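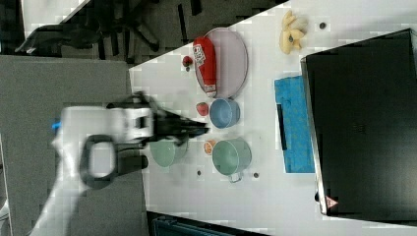

Our robotics club has been through three sets of practice objects in two years, and the Makori play kitchen is the first one I'd buy again with my own money. I coach a high school team (our event is table clearing: pick up the thing, put it in the right dish, don't knock anything over), so I'm looking at this as a box of stuff for an arm to grab. If you want to know whether a four-year-old likes it, there are other reviews for that, and my niece says yes.

The set cost us $53 plus shipping, ordered in December. It got to the Germont campus with every piece in one bag, which made me nervous, but nothing was cracked or scuffed.

What I love is the range of grips you get. The strawberries are small and roll the second you touch them off center. The orange slice lies flat and is a miserable thing to pick up, and I mean that as a compliment - our kids spent an entire evening on it and came out with a much better approach angle. The ketchup bottle is the crowd favorite. It's long enough that where you grab it matters, and on a plate with a raised rim you have to think about your fingers hitting the edge. We had one student, Vasilis Leka, who would not go home until he had the bottle working from both ends. I had to call his mom!

The bowls and mugs are great too. Soft colors, and two of ours are close enough in shade that a sloppy color threshold will mix them up. I thought that was going to be a problem and now I'd be sad if they changed it. You learn fast who tuned their vision code and who just got lucky with the lighting.

We mix in some real kitchen gear with the toys because the rules at the Stokau meet allow it, and I'd suggest doing the same.
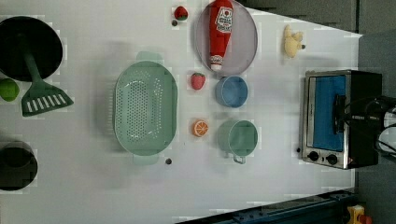
The toy pieces alone are all pretty light, and an arm that only ever lifts light things gets lazy habits. A pan changes that right away. So does a spatula, which swings around if you take it by the wrong part of the handle.

Now the gripes. The strawberry tops are slick, so if your gripper comes straight down you'll lose a few. We put a little grip tape on the fingers and went from constant drops to 70 clean picks in one night, our best session so far. The paint on the orange slice is starting to wear where it gets pinched. And I wish they sold single pieces! When you lose a strawberry (you will, they go under everything) you're stuck buying another whole set or begging from another team.

We had the Rindatov set before this one. Nice looking, but everything in it was the same chunky size, and once the kids could pick up one piece they could pick up all of them. Fun for a week.

By my log we've done 451 runs with the Makori pieces this season and the only casualty is a lid I stepped on. Four and a half stars from me, and the kids want it on record that they'd give it five. If you run a club on a small budget, get this, add a pan from your own kitchen, and buy the grip tape at the same time.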